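Chapter 4
The Desk and Its Cables

In this chapter you will learn how to put in order a small desk where many electric things live together. In Chapter 3 we measured the desk and chose the chair. Now we come to the part which most students leave for later - the cables.

A desk collects cables slowly. One charger comes with the phone, a second with the headphones, and after one year they all lie in one knot behind the mouse pad.

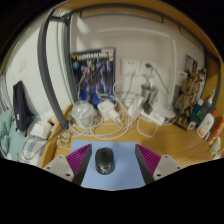 Some readers of our first edition did not agree that the knot is a problem. One wrote from Milham that she had lived with such a desk for 2 years and always found the right plug by pulling gently. We answer her in Section 4.3, where pulling is discussed.

Before you start, please prepare:

a power strip
50 centimeters of soft cable tape
paper labels and a pen

Unplug everything first, then wipe the desk. Put back only the chargers you use every week, and write a label for each one at both ends. The others go in a drawer. Section 4.1 begins with the wall outlet and follows the cable from there to the desk.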